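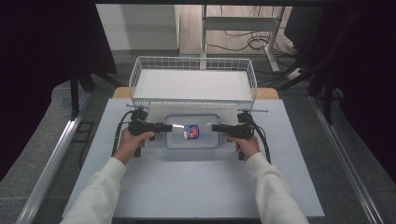 ## 4. Clear food containers with locking lid

This section is for the clear plastic containers with the blue seal in the lid. For the glass jars, please go to section 5. The containers are shared by all who use the Flonent kitchen, so please follow the same steps each time, also when you are in a hurry.

### 4.1 Before the first use

1. Put the container on a flat, clean table with enough free place on both sides.
2. Open all the locking flaps. Push each flap outwards with the thumb, one after the other. Do not pull the lid while one flap is still closed.
3. Take out everything that lies inside (paper, small packets, spare parts) and keep it apart until you know what it is.
4. Wash the container and the lid by hand in water of 40 °C with a little washing-up liquid.
5. Rinse well and let both parts dry in the wire basket, with the open side down. Wait until the groove of the seal is also dry.

> **Note:** The brand label on the lid may stay. If you wish to remove it, do it before the first washing. A label which was wet one time comes off in small pieces and leaves glue.

### 4.2 Checking the seal

The seal is the soft ring that goes all around the lid. If it is twisted or dirty, the container will close but it will not be tight.
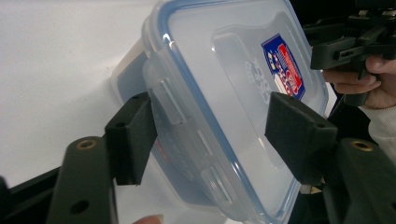
*Fig. 4-1. Closed lid with blue seal, label and side locking flaps.*

1. Hold the closed container by two opposite sides and turn the lid towards you.
2. Follow the blue line with your eyes through all the corners. It should have the same thickness everywhere.
3. If the line becomes thin or disappears in one place, open the lid and press the seal back in its groove with a finger. Begin at a corner and continue along the long side.
4. Look at the flaps. The ribs must be complete and there should be no white line in the plastic where the flap bends.
5. Close again and repeat step 2.

> **Caution:** Never use a knife, a fork or other pointed thing to lift the seal. A small cut is difficult to see and the container will leak from this place. Use the handle of a teaspoon.

For a water test, fill the container to the half, close it, dry the outside and lay it on its side on a kitchen paper for 10 minutes. If the paper has a wet spot, the seal must be changed. Spare seals are in the drawer marked "Drarkon". Take the size which is written on the list inside the drawer, and cross it out on the list. When there is only one left of a size, please tell Malsha Cassim.

### 4.3 Filling and closing

1. Let hot food cool first, with the lid lying loose on top.
2. Leave a free space of one finger under the rim. Soup and sauce need two fingers if they go to the freezer.
3. Wipe the rim with a dry cloth. Rice grains and crumbs on the rim are the most usual reason for a bad closing.
4. Put the lid on straight and press in the middle.
5. Close two opposite flaps at the same time, and then the other two. You should hear a click for each one.

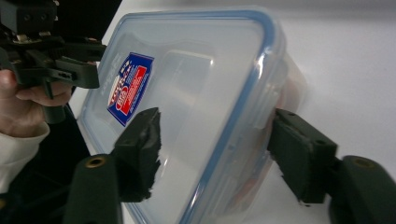 If a flap does not go down over the rim, do not force it. Open all of them again, move the lid a little and start from step 4. A flap that was forced will often break some weeks later, and the lids are not sold without the box.

> **Note:** Tomato, chilli oil and curry colour the plastic. This does not change the function. Jui-lin Shih recommends to keep the same containers for such food always and to put a red dot on the side.

### 4.4 Storing

- Write the content and your name on a strip of tape. Stick the tape on the side, as the lids are sometimes exchanged.
- Put containers of the same size one on the other, the heavy ones at the bottom, maximum three.
- Empty containers are stored open, with the lids standing beside them. When they stay closed for a long time, they take a smell and the seal becomes flat.
- Do not place them on the upper shelf over the oven.

### 4.5 If something is not right

**The lid is difficult to open after the fridge.** Leave it on the table for a few minutes, then open the flaps and lift one corner slowly.

**The container smells.** Take out the seal and wash it separately. Leave the parts open overnight.

**The plastic is white and not clear any more.** Rub with a soft cloth and a little vinegar, then rinse. No rough sponge.

**A flap is broken.** Do not use the container for liquids. It can still be used for dry things, such as tea bags or pasta.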